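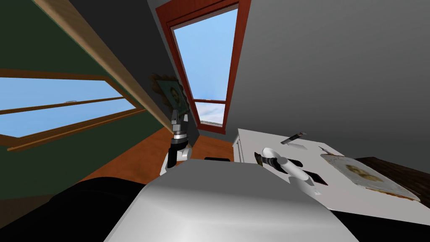 The window latch, and the little picture under the shelf.

May
By Panganiban

The Ladder

My uncle left me his house in Tristbridge on the condition that I give back the ladder.

I didn't know there was a ladder. The lawyer read the sentence twice, in the same voice she'd used for the furniture, and then slid a photocopy across the desk so I could see it in his handwriting. The house was mine once the ladder had been returned, in person, in working order, to the man in Anberg he had borrowed it from. It gave the man's street. It did not give a reason, an apology, or the length of the ladder.

"When did he borrow it?" I asked.

She checked. He had borrowed it 39 years ago, to clean out a gutter.

I want to be fair to my uncle. He paid his taxes, he was kind to dogs, and he once drove all night to bring my mother a suitcase she'd left on his porch, with nothing in it. But he had a horror of being seen to have forgotten something. If he missed your birthday he would not call the next day. He'd wait for the following birthday and send a very large card. With the ladder, I suppose, a week went by, and then a month, and after that it would have taken a larger card than they make.

He had moved to Tristbridge the year after he borrowed it. We'd always been told it was for the air.

The ladder was in the garage, under a blanket, behind another ladder. He had bought the second one so he would never have to use the first. It was wooden, it did not fold, and it was in beautiful shape. He had oiled it. There were rags and a can of oil on a nail beside it, and a little card with the dates he'd done it, spring and fall, going back further than I'd been able to read. I have known marriages that got less upkeep.

My car is small. I tried it anyway, with the trunk open and the front seat down, and got the ladder in far enough that I could no longer reach the steering wheel. I called a moving company, who wanted $200, and who asked me what else there was besides the ladder. When I said there was nothing else, the man went quiet and then asked if I'd like to speak to his manager. I said I'd take the bus. 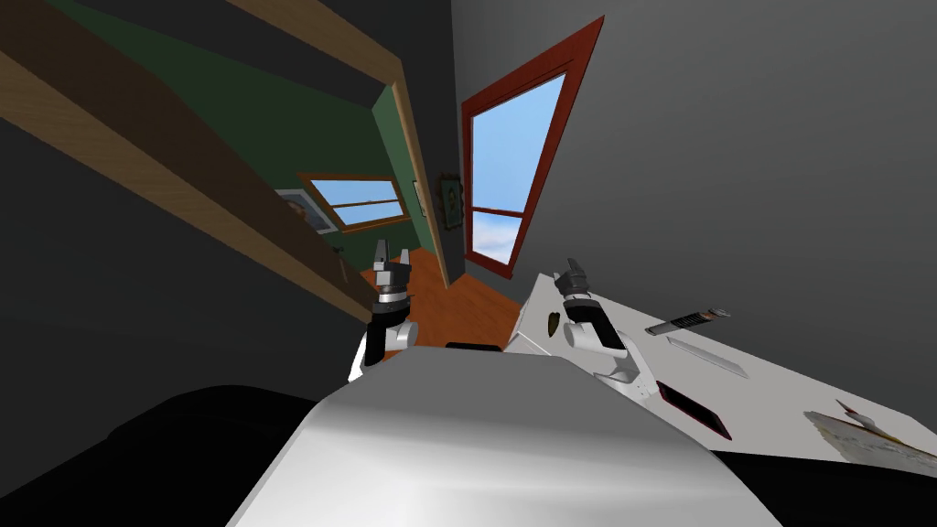
The Bus

Uko Coaches runs between Tristbridge and Anberg every day but Sunday, and it has a page of rules about what you may bring on board. I had studied the page. You may bring a stroller, a cello, a sleeping bird in a cage. You may bring skis. There was no mention of ladders, which I took as permission, and the driver took as an insult to his intelligence.

"No," he said, before I'd reached the curb.

"It isn't on the list."

"Neither's a horse."

I told him about the will. I'm not proud of how I told it. I let my voice catch a little on the word gutter. There was a line behind me by then, and a woman with a sack of onions said that a dying man's wish was a dying man's wish, and somebody farther back said yes, but what about the schedule. The driver looked at the ladder for a while. Then he asked me what kind of wood it was.

I had no idea. I said ash.

"My father had one in ash," he said, and let me on.

It went down the aisle. There was no other place for it to go. It lay along the floor from the fare box to the back seats, and everyone who got on after that had to walk to their seat between the rungs, lifting their knees, like people wading. A boy did it four times for fun. The woman with the onions set her sack down in one of the gaps and said it was the first time it hadn't rolled.

You learn a great deal about people from how they treat a stranger's ladder. The man across from me put his feet up on it right away. Then he asked where I was taking it, and I told him, and he took his feet off again. He said he had a casserole dish at home that belonged to his sister-in-law. He'd had it since a funeral. He looked out the window for some time after that.

It spread. I wouldn't have believed it of a weekday bus, but it spread. The onion woman had a library book from a library that had since become a dentist's office. Two rows back somebody had a neighbor's drill, and the neighbor had moved, and he'd been using the drill with a bad conscience ever since, mostly for shelves. A teenager in headphones took one side off and said she had her ex-boyfriend's sweatshirt, and was told by three people at once that this was different and she should keep it.

By the time we came over the hill the whole front half of the bus was in low spirits. The driver announced Anberg as though he were reading out a verdict.

It was raining a bit. I carried the ladder up the main street on my shoulder, and I'd ask anybody who thinks of himself as a dignified person to try this in a town where he isn't known. You can't turn to look at a shop window. You can't turn at all without giving notice. At the bakery corner I heard someone shout and I swung around to see what was the matter, and what was the matter was me.

The street in the will was at the far end, past the church, and uphill. I had spent the ride working on a speech. It began with regret, moved on to my uncle's good qualities, and closed with the oil. I thought the oil would carry it.

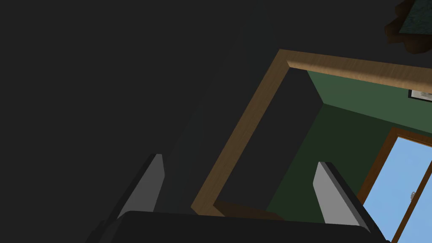
I practiced it again at the gate, under my breath, and then I leaned the ladder on the fence and went up and rang the bell.

He was very old, and he had his napkin still tucked into his collar. I said who I was. I said who my uncle was, and that he had died in March, and I got as far as the word regret.

"Never heard of him," he said.

I gave him my uncle's name again, louder. I described him. I described the house my uncle had rented, which was two doors down, and the gutter, and the ladder, and then I stood to one side so that he could see it. He came out on the step in his slippers and looked.

"That's a nice ladder," he said.

"It's yours."

"I don't think so."

"He borrowed it from you. He was sorry about it his whole life."

The old man thought this over. He walked down to the fence, and I'll say he gave it every chance. He ran his hand along the rail. He tried a rung. He bent down, which took a while, and looked at the feet of it.

"I had a ladder," he said at last. "It was no good, though. It was missing a step. I lent it to some fellow and hoped he'd keep it."

I looked at the ladder. I had looked at it a lot that day, and I'd taken it for granted that all the rungs were the same. Fourth from the top there was one that was just a shade lighter. You had to be told. It had been shaped by hand and fitted so well that I couldn't get a fingernail in beside it. He must have done it in the first week. He must have thought he broke it.

I tried to explain this, and did it badly, and the old man patted my arm and said it sounded like a lot of trouble to go to. He asked whether I wanted some soup. I said I needed him to sign something for the lawyer. He went in and got his glasses and signed, against the doorframe, that he had received one ladder in working order, and under that he wrote, in capitals, BETTER THAN BEFORE, and underlined it.

Then he said he was too old to be going up ladders and had no room for it, and would I mind taking it with me.

I said I couldn't do that. I said it very fast. We went back and forth on the step while his soup got cold, and in the end he proposed that I might borrow it.

The last bus back was at ten past six, with the same driver. He opened the doors and looked at me, and at the ladder, and moved his lunch box off the floor to make room.

I've put it in the garage, behind the other one. I wrote the date on the card. He told me there was no hurry.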